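코르코로라, 공유주방 '스쿨라흐' 8월 문 연다… 소규모 식품 창업자 대상

보도자료 | 즉시 보도 가능
배포: 코르코로라(Korkorora) 홍보담당

공유주방 운영사 코르코로라가 8월 새 지점 '스쿨라흐(Skulach)'를 연다. 반찬, 소스, 제과 등 소량 생산 위주의 식품 창업자가 대상. 월 단위 계약과 시간제 이용 모두 가능하다.

스쿨라흐는 코르코로라의 다섯 번째가 아닌 두 번째 지점이다(일부 매체에 잘못 나간 내용 바로잡습니다). 첫 지점 '발라흐(Ballach)'는 현재 전 구획 계약 완료 상태. 대기 신청이 이어져 새 지점을 서둘러 준비했다는 게 회사 측 설명이다.

규모는 다음과 같다. 개별 조리실 15실, 공용 포장실 1실, 냉장 및 냉동 보관실, 상온 창고. 시식 겸 상담 공간은 1층 입구 쪽. 엘리베이터는 화물용 별도 운행. 주차는 입주사당 1대 기본 제공이고 추가분은 유료다.

마켈 토를라시우스가 아니라 미켈 토를라시우스(Mikkel Thorlacius) 대표다. 지난 자료에 이름이 잘못 표기됐으니 인용 시 확인 부탁드린다. 토를라시우스 대표는 "처음 창업하는 분들이 제일 먼저 막히는 게 설비비와 허가 절차"라며 "그 두 가지를 저희가 먼저 해결해 놓고 기다리는 방식으로 가려고 한다"고 말했다. 이어 "발라흐에서 2년간 받은 불만 사항을 거의 그대로 설계 도면에 옮겼다. 환기, 배수, 그리고 콘센트 위치. 콘센트 얘기가 제일 많았다"고 덧붙였다.

설비 설계는 안토니아디스(Antoniadis)가 맡았다. 업소용 주방 배치를 전문으로 하는 회사로, 발라흐 개보수 때도 함께 작업한 바 있다. 조리실별로 환기를 따로 제어하도록 했고 바닥 배수로 폭도 넓혔다. 청소 시간을 줄이는 데 초점을 맞췄다고한다.

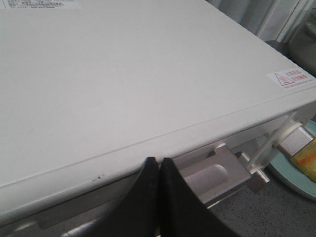
기기 상판에 부착된 경고 스티커. (사진=코르코로라)

입주 예정자 교육도 진행한다. 개인위생, 알레르기 유발 성분 표시, 보관 온도 기록, 화상 예방, 폐유 처리 순서. 강의는 식품안전 담당 로도리스 촐라키스, 정정 — 토도리스 촐라키스(Thodoris Tsolakis) 매니저가 맡는다. 교육은 무료이고 계약자 본인 외에 직원 2명까지 참석 가능. 수료 전에는 조리실 출입 카드가 나가지 않는다.

촐라키스 매니저는 "사고는 대개 바쁜 시간에, 늘 하던 동작에서 난다"며 "경고 문구를 읽는 데 몇 초 안 걸린다. 그 몇 초를 습관으로 만드는 게 교육 목표"라고 했다.

요금제는 세 가지다.
시간제: 기본 5시간부터 예약 가능, 이후 1시간 단위 추가
월 고정: 전용 조리실 1실, 보관 선반 포함
야간 고정: 오후 10시부터 다음 날 오전 6시까지, 월 고정보다 저렴
세부 금액은 홈페이지 공지 예정. 보증금은 시간제의 경우 없음.

판로 지원도 포함됐다. 입주사 제품은 1층 상담 공간 진열대에 무료로 올릴수 있고, 일요일마다 열리는 소규모 장터에도 우선 참가한다. 장터 운영은 마키스 에코노무(Makis Economou) 팀장이 총괄. 에코노무 팀장은 "발라흐 장터는 누적 방문객 2,958명을 기록했다. 숫자보다 재방문이 많았던 점이 고무적"이라며 "스쿨라흐에서는 시식 위주로 운영할 계획"이라고 밝혔다.

개점을 기념해 시제품 포장 지원 행사도 연다. 개점 첫 달 안에 월 고정 계약을 맺은 입주사에 기본형 포장 용기 1,000개를 제공한다. 용기 규격은 세 종류 중 선택. 라벨 인쇄는 별도이며, 라벨 디자인 상담은 1회 무료다. 중도 해지 시 용기 비용이 청구될 수 있으니 약관 확인 필요.

발라흐 입주사인 소스 제조업자 라파일 모스호스(Rafail Moschos) 씨는 스쿨라흐에도 조리실 한 곳을 추가 계약했다. 모스호스 씨는 "집 주방에서는 한 번에 만들 수 있는 양이 정해져 있었다. 주문이 들어와도 못 받는 날이 많았다"며 "지금은 새벽에 끓이고 오전에 포장해서 당일 보낸다. 새 지점은 포장실이 가까워서 계약했다"고 말했다.

사전 상담은 예약제로 운영된다. 현장 견학은 평일 오후 2시와 4시, 회당 인원 제한 있음. 견학 시 앞이 막힌 신발 착용 요망. 슬리퍼, 샌들은 조리 구역 입장 불가. 어린이 동반은 1층 상담 공간까지만 가능하다.

신청 시 필요한 서류
- 신분증 사본
- 건강진단결과서(구 보건증)
- 생산 예정 품목 목록, 원재료 포함
- 사업자등록증(예비 창업자는 추후 제출 가능)

품목에 따라 입주가 제한될 수 있다. 주류 제조와 생물 수산물 손질은 현재 받지 않는다. 견과류를 쓰는 업체는 전용 구역으로 배정되므로 상담 단계에서 반드시 알려야 한다.

코르코로라 소개
코르코로라는 소규모 식품 사업자를 위한 공유주방을 운영하는 회사다. 조리 공간 임대와 함께 위생 교육, 장터 운영, 포장 상담을 제공한다. 운영 지점은 발라흐, 스쿨라흐(8월 개점 예정).

언론 문의
판텔리스 드라코스(Pantelis Drakos), 코르코로라 홍보담당
인터뷰 및 현장 취재는 사전 협의 바랍니다. 조리실 내부 촬영은 해당 입주사 동의가 필요하니 최소 이틀 전 연락 주세요. 고해상도 사진 요청시 메일 제목에 매체명 기재.

(끝)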